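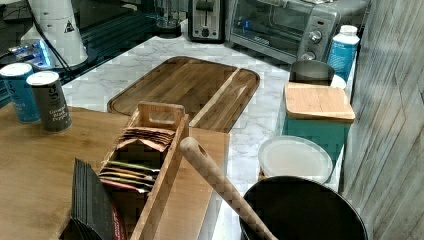 Countertop Storage: Tea, Dry Goods and Small Appliances
Posted September 19, 2018 by Heloísa Batista
Gallery 13 in the Melus kitchen series

The Melus series records working kitchens as they are used, with notes on layout and storage. This set covers one counter with a white marble pattern and the wood items kept on and near it. The owner, Nkechi Olatunji, cooks daily and makes tea several times a day, so the packets stay out of the cabinets. Measurements were taken by Mirko Sala with a steel tape.

Layout notes

The counter run measures 209 cm. Appliances are kept within reach of the outlets, and the middle is left for cutting. The board has a carved juice groove, and the groove side is the one used for fruit, tomatoes and cooked meat. Bread is cut on a separate board with no groove, which is easier to sweep clean.

Wood boards on a smooth counter tend to slide. A damp cloth under the board stops this, but it should come out as soon as the cutting is done. A board left on a wet cloth takes up water on one face and will cup. After washing, stand the board on edge until both faces are dry, then lay it flat again.

Dry goods sit toward the backsplash, lids on. Cups and canisters can share that strip as long as the front half of the counter stays open — a depth of 13 inches is enough for most knife work.

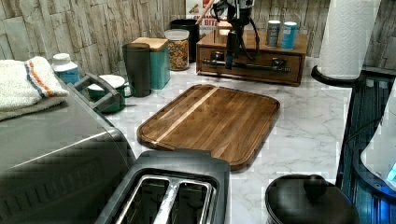 How often should a wood cutting board be oiled?

Once a month is enough for a board in daily use. Wipe on food-grade mineral oil, leave it overnight, and rub off what remains in the morning. A new board needs more: one coat a week for the first 6 weeks. Cooking oils should be avoided, as they turn sticky and then rancid.

Tea storage

Packets file best upright, like index cards. Stored flat in a pile, the lower ones are forgotten and the paper ones crease. In an open box the order matters more than the spacing. Keep each kind together, with the ones used most at the end nearest the kettle, and refill from the back of each group so that the older packets come out first.

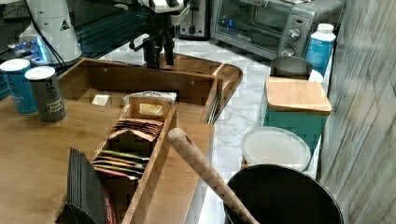
Leave a finger's width free in each row. A row packed to the limit tears the wrappers when one packet is pulled, and a row that is too loose lets the packets slump and slide under each other. If a row runs low, a folded card behind the last packet will hold it up until the next refill.

Open boxes do have a limit. Sealed foil wrappers keep well in them for months, but plain paper packets pick up kitchen odors and should be moved to a lidded tin if they will not be used by April. Strong mint and smoked teas go in a tin in any case. Spices can stand next to the tea provided their lids close fully — ground pepper in particular gets into paper.

To clean a wood box, empty it, brush out the corners with a dry pastry brush, and wipe with a cloth that has been wrung out hard. Let it stand open for an hour before refilling. Do not soak it. Pale spots left by water can be reduced with a light coat of the same mineral oil used on the board, applied to the outside only.

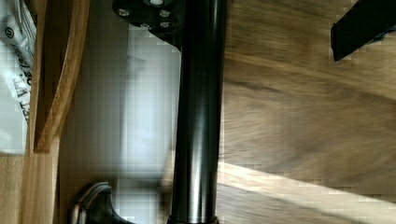 Black pole with screwed bracket; curved wood edge at left.

Text: Heloísa Batista. Measurements: Mirko Sala. Next in the series: Drerus, pantry shelving.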